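Pulix: un brazo que (algún día) me hará el café
Memoria del proyecto, asignatura de Taller de Automatización
Autora: Ifeoma Uzor
Compañera de taller: Titilayo Akande

1. De dónde sale todo esto

Comparto con Titilayo un rincón en Nendside, el taller compartido del barrio, y allí llevamos desde diciembre montando un brazo robótico sobre una base con ruedas. Se llama Pulix. La idea original cabía en una servilleta (tengo la servilleta, la adjunto en el anexo): que el brazo fuera hasta la encimera, cogiera una botella y la dejara en otro sitio sin romper nada. Parece poca cosa. Yo también lo pensaba.

El brazo de verdad lo tenemos a medias. Las articulaciones del hombro y del codo se mueven bien, la muñeca va a tirones y los dedos de la pinza los he impreso ya tantas veces que he dejado de guardar los viejos. Así que, mientras esperábamos dos motores que no llegaban, decidí adelantar la parte de programa en un simulador. Y al final la parte de programa se ha comido casi toda la memoria, aviso.

2. El cuarto virtual

El simulador lo bauticé Tamuno. No es un programa nuevo, es un montón de scripts míos encima de un motor de física gratuito, pero tenerle puesto un nombre ayuda cuando toca echarle la culpa a alguien. Tamuno carga una habitación, coloca muebles y objetos, mete el modelo del brazo y me devuelve lo que vería la cámara.

Para las texturas no me compliqué: ladrillo en las paredes, un suelo liso de color malva y mármol gris en las encimeras. Lo que sí me importaba era que hubiera espacio libre entre los muebles, porque la base gira fatal en sitios estrechos y quería probar primero los giros amplios. También puse cosas de fondo, la escalera roja por ejemplo, para que la cámara tuviera alguna referencia con la que orientarse. Con paredes todas iguales se perdía enseguida.
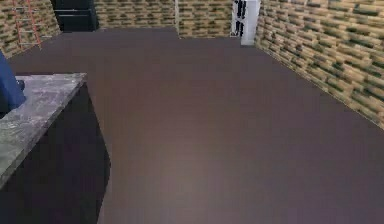

Titilayo opinaba que un suelo tan liso era hacer trampa, que en Nendside hay cables, virutas y un escalón traicionero junto a la puerta, y que un robot entrenado en un sitio tan limpio se iba a llevar el susto de su vida.

Tenía razón, claro, y lo discutimos un jueves entero. Quedamos en un término medio: primero que funcionara en limpio y luego ir ensuciando. Lo de ensuciar se quedó en añadir un poco de rozamiento variable en las ruedas, porque el plazo de entrega se nos echaba encima. Lo apunto en el apartado de cosas pendientes.

3. Cómo se mueve

El control tiene dos partes. La primera lleva la base hasta una posición cómoda delante del mueble, y la segunda planifica el movimiento del brazo. Al principio quise hacerlo todo a la vez, base y brazo juntos, y fue un desastre precioso: el brazo se estiraba, la base corregía, el brazo volvía a corregir... ¡parecían dos personas intentando cruzarse en un pasillo! Separarlo me llevó una tarde y me quitó semanas de sufrimiento.

La planificación la hace un módulo que llamamos Oven, porque la primera versión ponía el portátil a hervir. Oven prueba trayectorias al azar hasta que encuentra una que no choca con nada. Le puse un tope de 1.000 intentos por movimiento, y si lo agota, el brazo se queda quieto y avisa. Antes de tener ese tope se quedaba pensando para siempre y yo me iba a merendar creyendo que todo iba bien.

Un detalle tonto que me costó muchísimo: las unidades. El modelo del brazo estaba en milímetros y los muebles en metros. Durante un par de días tuve un brazo del tamaño de un edificio y no lo veía por ninguna parte, porque la cámara estaba dentro. Si alguien reutiliza mi código, que mire eso primero.

4. La encimera difícil

Para las pruebas de agarre quería algo más parecido a una cocina de verdad, con los objetos apretados. Una botella sola en medio de la mesa la coge cualquiera. El problema viene cuando la botella está pegada a algo grande, porque la pinza necesita sitio a los dos lados para abrirse, y Oven es muy prudente (lo hice yo así, después de ver volar una botella virtual hasta el techo).
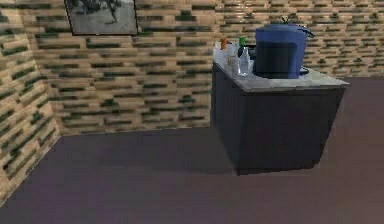
Figura 2. Encimera de pruebas en Tamuno, con la cafetera azul y las botellas a su izquierda.

Hice 107 pruebas con distintos objetivos y puntos de partida. Salieron bien 62. No es para tirar cohetes, lo sé, pero la primera tanda que lancé, antes de separar base y brazo, no la pongo aquí por dignidad. De los fallos, 11 fueron por agotar los intentos de Oven, y los demás se reparten entre agarres que resbalan y choques con el objeto de al lado. El vidrio transparente me dio más guerra de lo que esperaba: mi detector busca manchas de color, y en una botella que deja ver lo que tiene detrás hay poca mancha que buscar. Con los tapones de colores le va mucho mejor.

Probé a entrar con la pinza desde arriba, cogiendo por el cuello. Mejora bastante en las botellas estrechas, pero obliga a levantar mucho el codo, y en el brazo real ese motor es justo el que se calienta. Lo he dejado como opción que se activa a mano.

5. Lo que queda pendiente

— Montar los motores nuevos de la muñeca (¡ya han llegado!) y volver a calibrar.
— Meter obstáculos en el suelo de Tamuno, como quería Titilayo.
— Cambiar el detector por uno que no dependa tanto del color.
— Repetir las mismas pruebas con el brazo real y botellas de plástico, vacías, que en Nendside ya nos han pedido que nada de vidrio.

El código y los planos de la pinza están en la carpeta compartida de la asignatura. Los archivos de los dedos llevan el número de versión en el nombre; el bueno es el último, y hay que imprimirlo tumbado, con la cara plana hacia abajo.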